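The Twenty-Five Minute Gripper
A feature on upkeep, and the man who taught me to love a pivot screw

I used to think the glamorous end of robotics was the arm. Big orange thing, swings around, makes a nice noise. Then I spent an afternoon with Yurii Sydorenko, who looks after hand-held grippers for a small outfit called Flekow, and I came home wanting to talk about pads.

Yurii's bench is at the back of the Lono building, past the bike rack, and it smells like rubbing alcohol and toast. He keeps the tools for one pair of grippers in a cookie tin. Hex keys, a toothbrush, cotton swabs, a tube of thread locker he's had since last October, and a folded towel so the screws don't roll. That's the kit. I'd brought a notebook with 60 questions in it and he had answered most of them before I'd found a chair.

The pairs go out to people who use them at home, one in each hand, picking up ordinary stuff all day so that robots can learn from the recordings. Then they come back to Yurii with whatever ordinary stuff leaves behind. Lint, mostly. Cat hair. Once, a lot of pancake syrup (he still brings up the syrup).

He starts with the pads. They're ribbed, and the grooves fill up with fuzz until the grip goes slick and people squeeze harder to make up for it, which is how you wear out everything else. So out comes the toothbrush – along the ribs, never across – and then a swab with a little alcohol, and then he leaves them alone until they're dry. He tugs at each corner with a fingernail. If a corner lifts, the whole pad gets replaced. He won't glue a corner back down, and he has opinions about people who do.

Next come the pivots. He opens and closes the jaws slowly next to his ear, like he's cracking a safe, and I tried it too and heard absolutely nothing. He heard grit! A quarter turn out on one screw, a puff of air, a wipe, a quarter turn back, and he made me listen again. Fine, maybe it was smoother. The trick is to get both sides of the linkage feeling the same, so the jaws meet in the middle and don't drag to one side. Too tight is worse than too loose, he says, because a loose one at least rattles and tells on itself.

Then there's the part I liked best, the grab test. You don't do it on the bench. You take the pair somewhere with a bed and a pile of household junk and you pick things up, soft things especially.

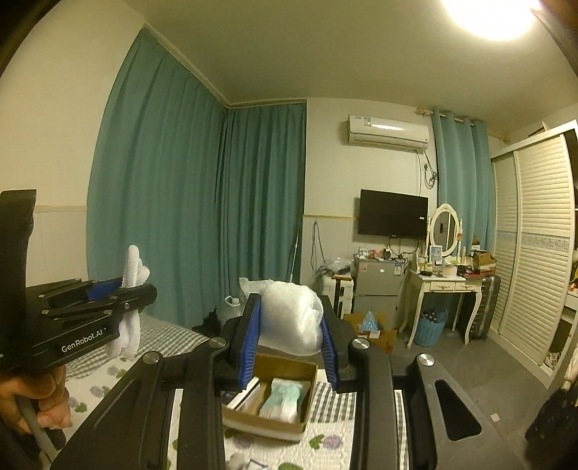
A wooden block will forgive you almost anything. Crumpled plastic won't, and neither will anything fuzzy, so that's what Yurii wants to see between the jaws before he signs a pair out. He watches whether the pads sit flat against the bundle, and whether it creeps when you tilt your wrist. If it creeps, back to the toothbrush.

The whole routine takes him 25 minutes a pair. It took me most of the afternoon, and I dropped a screw in my coffee. He writes each service up in a log called Nodader, a spreadsheet really, that passed 1000 lines this spring. Half the entries just say "lint."

I asked what he'd change if he could. A bigger towel, he said, and then after a while, pads you could swap without taking anything apart. His colleague over at Amegashie has been cutting test versions and two sets were sitting in the tin when I left, still in their bag, waiting for a pair that needed them.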